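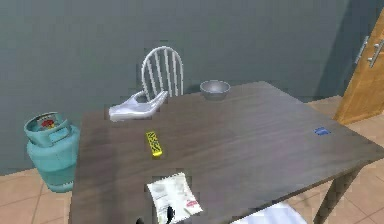
# Part-time masters in operational research with a music degree – bridging course or go straight in?

**slowmovement**, posted 2018-10-10

I have a music degree (second class, upper) and have worked in the planning office at Cerer for a few years, mostly on rotas and delivery schedules. I taught myself enough to build the weekly plan in Briltach and I've come to like that side of the job more than anything else I do there.

My manager has said the firm may support me through a part-time masters in operational research. I've looked at the one at Vallorcombe, which is taught in the evenings over 24 months. The entry page says "a first degree with substantial mathematical content, or equivalent experience". I have A level maths with a decent grade, but that was a long time ago and I haven't done any calculus since.

There is also a bridging certificate at the Fitzgerald Institute. It has 2 modules, one on linear algebra and calculus and one on probability. The fee is £1272, which I would have to pay myself, as work will only fund the masters.

Should I apply straight to Vallorcombe and argue that my job counts as equivalent experience, or do the certificate first and apply a year later? I don't want to waste a year, but I also don't want to get in and then drown in the first term. The application window for the next intake closes in March.

---

**oddparity**

I did a masters in this subject part-time, at a different place, with a geography degree. My advice is to do both at once. Apply now, and tell them in the application that you are willing to take the certificate if they want it.

Admissions tutors on these courses see a lot of people from work backgrounds. Mine asked me for a short piece of evidence, so I sent in a write-up of a stock problem I had solved at work, with the company's figures changed. They gave me an offer on condition that I passed a maths test in the summer. If you can describe your scheduling work properly – what you were trying to minimise, what the limits were, how you knew the plan was any good – that will count for more than a job title.

Be careful how you describe the software. Saying you use Briltach every week tells them you can run a package. They will want to know whether you could set the problem up on paper. If you can't yet, that is worth practising before March.

On the maths itself, the parts I needed in the first term were:

- matrices, including inverses and what rank means
- basic probability, conditional probability and the common distributions
- differentiating with more than one variable
- reading and writing sums in proper notation without panicking

The last one caught me out more than the others. The lecturers wrote everything with subscripts and I spent several weeks translating it into words. Integration hardly came up until the queueing module.

Hours: they told us 12 a week outside classes. It was more than that near deadlines and a good deal less in between. Ask your firm about study leave before you sign anything, and get it in writing. Also ask whether you'd have to repay the fees if you leave. Mine had a clause covering the 2 years after finishing, and I only read it after I had enrolled.

---

**brasssection**

just apply, worst they can say is no. loads of musicians are good at maths

---

**tallyhouse**

I took the Fitzgerald certificate, so I can answer that part. I don't agree that you should leave it up to the admissions people.

The algebra and calculus module is solid. There is a problem sheet each week and it gets marked with comments. The probability module was weaker when I did it. It moved slowly at first and then rushed through the last third, and the notes had mistakes in them. I passed both, but I learned most of my probability from a library textbook.

What the certificate gave me was a routine. I had been out of study for a long time and had forgotten how to sit down with a problem that wouldn't come out. If you know you can keep that up alone, you could cover the same ground from books for very little money. If you've tried before and drifted off after a few weeks, the fee is probably worth paying.

Two practical things. Check that Vallorcombe accepts the certificate in place of the maths requirement, as some places only treat it as supporting evidence. And ask the institute whether you can enrol on one module. It wasn't advertised in my year but a couple of people in my group had done so, and they paid half. In your position I would take the first one and do the probability myself.

---

**slowmovement**

Thanks all. I've emailed Vallorcombe to ask about the certificate and about sending in a work example. I tried one of their old maths sheets last night and could do the matrices, slowly, but none of the calculus. I'll ask about the single module tomorrow and check the repayment clause with HR before I apply.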